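We use cookies to remember your preferences and measure traffic. Accept | Manage settings

Annick Carrier
March 5, 2023

1/ A thread about teaching a motion planner to hang up laundry, for anyone who believes their own software job lacks dignity.

2/ Our planner is called Skyrme. Skyrme is very good at boxes. Last August I told a room full of people that cloth was "mostly a perception problem," and I would like that remark struck from the record.

3/ First job on startup: decide where the floor is. Ours is marble, with veins, and the depth filter has strong feelings about shiny marble. I now fit one plane at startup and refuse to discuss it further.

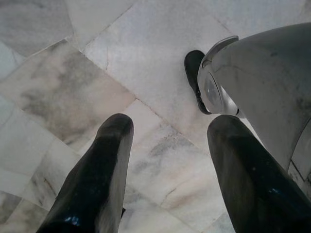
4/ GRASPING THE HANGER

The hanger is the only honest object in the problem. It's rigid, it's blue, it has a known shape. Everything attached to it is a rumor.

5/ So the grasp planner ignores cloth and looks for a thin stretch of plastic with fabric on either side. Then it closes until the finger position stops changing.

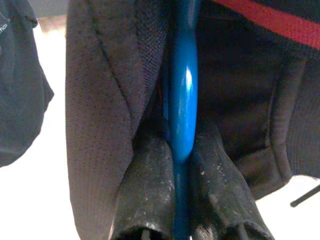 The stall check used to wait 700 milliseconds before believing itself. I cut that to 401, a number I got by halving things until they broke and then backing up. Please don't put it in a paper.

6/ Two arms means two planners, or one planner with twice the joints and a bad attitude. We went with one. The left arm gets the hanger, the right arm manages the sleeve, and a constraint keeps them from pulling the shirt in half.

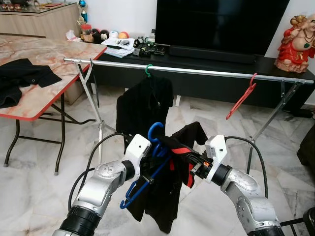 Vinzenz Eder asks why we don't just simulate the cloth. We did, Vinzenz. It took 19 minutes per shirt and the shirt came out looking like a tortilla.

7/ What replaced the simulator: a box. The garment is a tall invisible box hanging under the hanger, and the box isn't allowed to hit the rack. Skyrme, as mentioned, is very good at boxes.

8/ The lift toward the rod is where timing matters. The head view lags the joint readings, so I stamp everything at capture and let the controller interpolate. Before that fix, it aimed for where the hook had been.
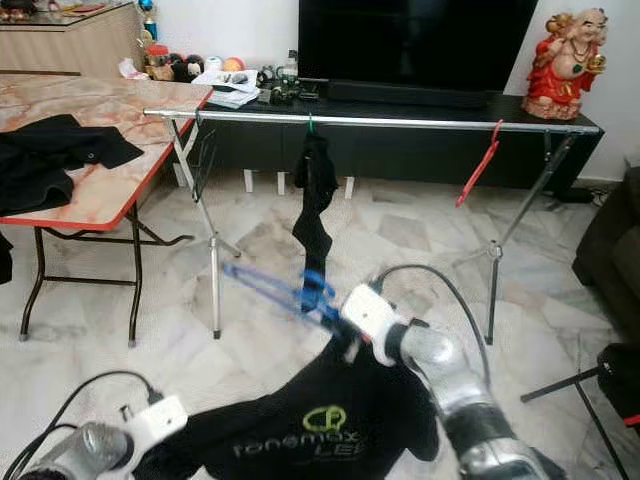

Sabina Mondal wants to know if the box grows when the shirt swings. It does, by a fixed margin, and yes, a margin that followed arm speed would be smarter. It's on the list, under "socks."

9/ Config files go up once I've removed the comments I wrote at night.

Related threads
Narnero: a log viewer for people who have given up
Why your gripper thinks it's holding something
4 ways to get a timestamp wrong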